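4.2 Do shared tool libraries reduce buying?

The claim made most often for tool libraries is that members stop buying things they would seldom use. We were less sure. Most of the support for it comes from surveys in which members are asked what they would have bought, and people are poor judges of purchases they never made.
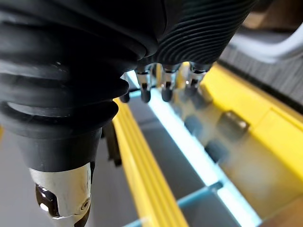

Figure 2. Close view of ribbed black rubber and polished metal.

Skoryk and Debnath put the saving at one drill per household, but their sample was drawn from people who had already renewed. Those who joined the Herath scheme, borrowed once and drifted away were left out. When we added them back, the effect shrank to a level we would not care to defend.

We followed 57 households in Juvine for 14 months and asked them to keep receipts – a dull method, though harder to flatter than memory. Members borrowed freely in spring and hardly at all after December. Their spending on hand tools was close to that of their neighbours. Spending on larger items was lower, but two households account for most of the gap, and both had moved into smaller homes during the study.

Prydderch argues that the benefit builds up slowly and should be judged over decades. That may be so. The Temon plan, which counts on full savings by 2037, rests on the same hope, and gives no figure for how many members leave each year. Until someone collects one, we see little reason to treat borrowing records as evidence of buying less – they show only that things were borrowed.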